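Project Raninden: Collecting Bedding and Garment Examples with Hand-Held Grippers
Atieno Odera, Thiện Từ, Valeriano Paredes
8 Dec 2021
Shares: 52 | Comments: 3

3. Data collection

The policy is trained on demonstrations recorded with hand-held grippers. We set a target of 100 episodes across two tasks: folding a knitted garment and spreading a blanket. Each episode starts from a new layout of the fabric and ends when the operator opens both grippers.

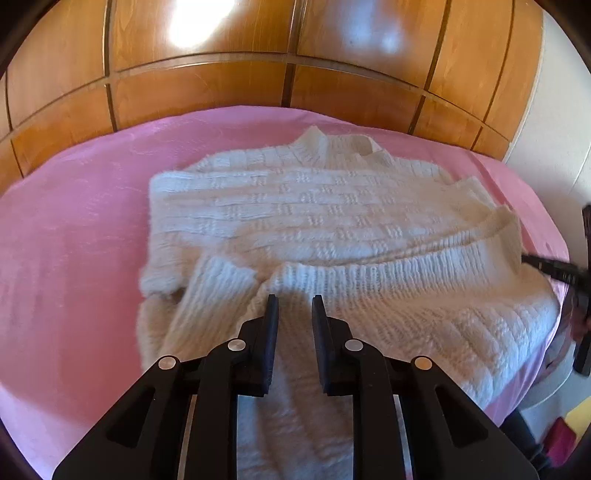
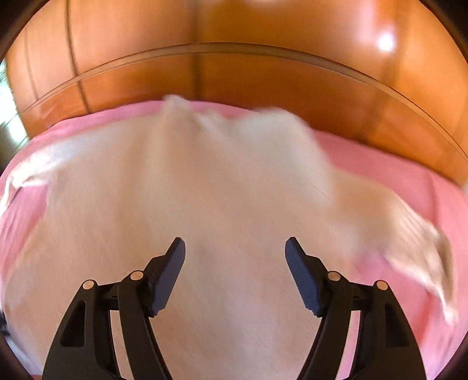 Figure 3. Gripper camera views: sweater (first), blanket (second). Same bed, pink sheet.

Fast motion blurs the fabric, so blanket episodes were reviewed separately - edge labels were skipped on blurred images. Glare on varnished wood was left uncorrected.

Comments (3)
Esther Masanja: Was the sheet color varied?
Thiện Từ: No. Planned for March.
Musyoka Rotich: Please add the episode split by task.

Related
Parkora: Gripper Calibration Notes
Massawe: Labeling Fabric Edges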